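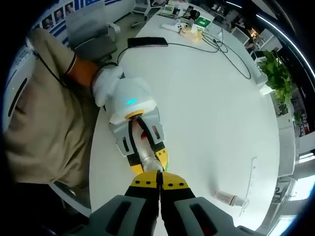

Chaltu Wako wrote to me that a bottle should be set down on the table and picked up by whoever wants it, and that passing it straight across is how people end up with water in their laps. She was answering a short piece I had written in March on shared tables, where I said in one line that I like being handed things. She disagreed at some length, and I have been thinking over my answer.

Her case is a fair one. A clear plastic bottle is a poor thing to pass. The sides give when you squeeze them. The ribs help a little, but the neck is the only stiff part, and two people can't both have the neck. One of them has to take the body, and if the cap is off, the body is exactly where you don't want a tight grip. Setting it down solves all of this. One person lets go, the bottle stands by itself, and the other person takes hold in their own time.

I still think passing is worth doing, and worth doing properly.

At the Stultcombe reading room, where I spent most of last winter, the big tables were too wide to reach across comfortably. If you put a bottle down in the middle, it stayed in the middle. Someone would have to half stand to get it, and on the way they would drag a sleeve over a phone or a charging cable. Cables are the real trouble on a shared table. A cable lying in loops takes up much more room than you would guess, and a bottle set down on one tips over. I saw more spills there from bottles standing on cords than from bottles changing hands.

Passing has rules, and most people know them without having been taught. Offer the end the other person can hold. Wait until you feel the pull before you let go. Close the cap first. Hiwot Birhane adds that you should keep it low, near the table, so that a drop is a short drop. I agree with that and have started doing it.

What I like about it is that both people have to pay attention for a second or so. When a bottle is set down you can go on reading and never look up. Chaltu counts that in favor of setting down. I count it against.

She is right about glass, and she is right about anything hot. I would not pass a full coffee pot over somebody's papers, and I have asked Tekle Kassa more than once to stop doing it. For a capped plastic bottle, though, I would still rather put out my hand than wait for it to be parked somewhere near my elbow.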